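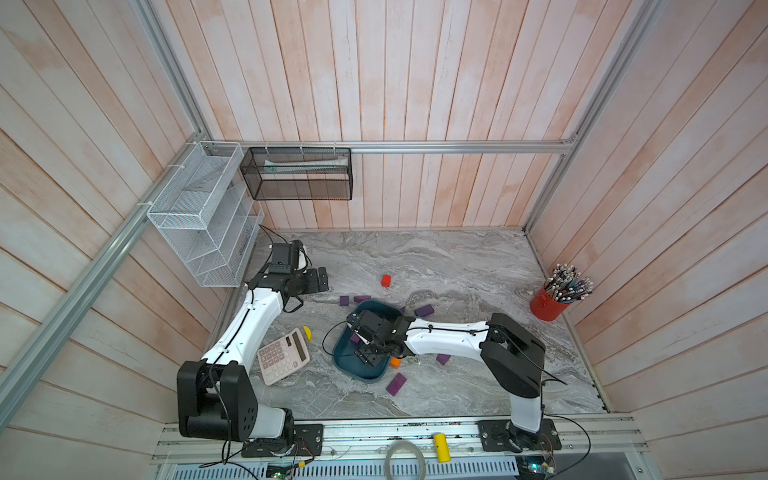 Words by Lorena Sosa
12 October 2018
5 min read

Search the magazine Search

When the bakery on the corner of Daza Street shut, the flat above it came up for rent within the week. It had one bedroom, a kitchen you could cross in three steps and no storage at all. The last tenant had kept her saucepans in the oven and her coats on the back of the front door. I took it anyway, and I've spent a good part of the past year finding out how other people in small homes manage.

Costmont has plenty of them. The terraces near the river were split into flats in the seventies, and most of the conversions were done cheaply. Cupboards were the first thing to go. A built-in wardrobe takes floor space, and floor space was what the landlords were selling. What the tenants got instead was wall.

So people here use their walls. Walk up the stairs in any of these houses and you'll see bicycles on hooks, shoes in hanging pockets, ironing boards on brackets. On the top landing of my own building there is a row of umbrellas on a length of copper pipe, and I still don't know who put it up.

The most popular material is wire mesh, mostly because it's cheap and light. A mesh basket can hang from a rail without pulling the screws out of old plaster, and you can see what's in it without taking it down. It also doesn't gather dust the way a shelf does, though it gathers grease if you hang it near a cooker. I learned that in my first month. A weekly soak in hot water and washing-up liquid keeps it under control, but you do have to take everything out first, and that is the part people skip.

The woman on the ground floor has lived in two rooms for 10 years. Her kitchen wall carries a mesh letter rack that was meant for an office. She keeps seed packets in it, along with her bus pass, takeaway menus and a torch. She tied it up with cable ties as a stopgap and never got round to anything better. I asked whether they ever snapped. One had, she said, in the summer, and she had put on a new one.

Cable ties come up a lot. They are quick, they cost next to nothing and they leave no mark, so they suit anyone whose lease forbids drilling. White ones tend to go yellow in a sunny window. Black ones last better outdoors. If you're hanging anything heavier than a few letters, use one at each corner and another in the middle, and snip the tails off flush, as the cut ends will scratch your hand every time you reach past them.

For weight you want a proper rail. The hardware shop on Stisa Road sells them by the length, and the man at the counter will cut them while you wait. He told me that most of his customers buy a rail far too short. They measure the things they want to hang now and forget that they'll own more things by Christmas. His rule is to run it the whole width of the wall, even if half of it stays bare. I did, and in November I expect to fill the last stretch with winter scarves.

Fixing it is the harder part. Old plaster crumbles, and in these houses there is often a gap behind it before you reach brick. A detector costs little and will tell you where the timbers are, or you can knock along the wall with a knuckle and listen. I did it by knuckle and got one hole out of 4 wrong. Filler and a dab of paint hid it well enough for the inventory inspection.

Some tenants avoid the plaster altogether by boarding over it. Planks fixed to battens give you a surface you can screw into anywhere, and when you move out the whole lot comes down, leaving a few holes along the battens. Whitewash is the usual finish. Thinned emulsion does the same job, one part water to two parts paint, brushed on and wiped back with a rag while it's still wet. A little red or orange in the mix takes the chill off a north-facing room. Too much and you are living in a tin of salmon, as my brother pointed out when he saw my first attempt.

I paid £45 for my boards from the reclamation yard at Silel, and the yard threw in the battens. They were tongue-and-groove from a chapel, with old nail holes every foot or so. It took a weekend to clean them and another to put them up. I would do the cleaning outside if I had the choice. I did mine in the bath.

There is a limit to all this, of course. A wall that holds everything you own starts to feel as if it's leaning on you. The couple in the attic flat, who have the least room of anyone in the building, took most of theirs down again in the spring. They found they'd been hanging up things they never touched: a second colander, a set of skewers, a picnic bag from a wedding. What is left fits on a single rail above the sink. They said the room felt wider, and they clean it in half the time.

I've tried to follow their lead. On the first Sunday of the month I take down whatever I haven't used since the last one and put it in a box under the bed. If it's still in there after three months it goes to the charity shop at the bottom of the hill. So far I've gone back to the box for a cheese grater, a roll of brown tape and the good scissors. The rest has gone, apart from a fish kettle that the shop wouldn't take. It's on the landing now, under the umbrellas, and someone has started leaving their post in it.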